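Re: Petition for the Endimton detention review

Yurani Restrepo wrote:
> Do we have enough signatures to send it in August, or should we wait?

We have almost 400, so I'd send it. The Camenzind branch still has 2 sheets out and will post them to me.
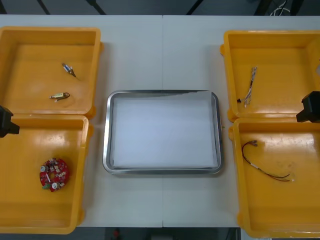 Steel tray and yellow bins on the white tables.

The letter asks for family visits and an independent lawyer for each prisoner. Reneck labour council has endorsed it — their wording is in the second paragraph. Please send changes by 9 pm tomorrow.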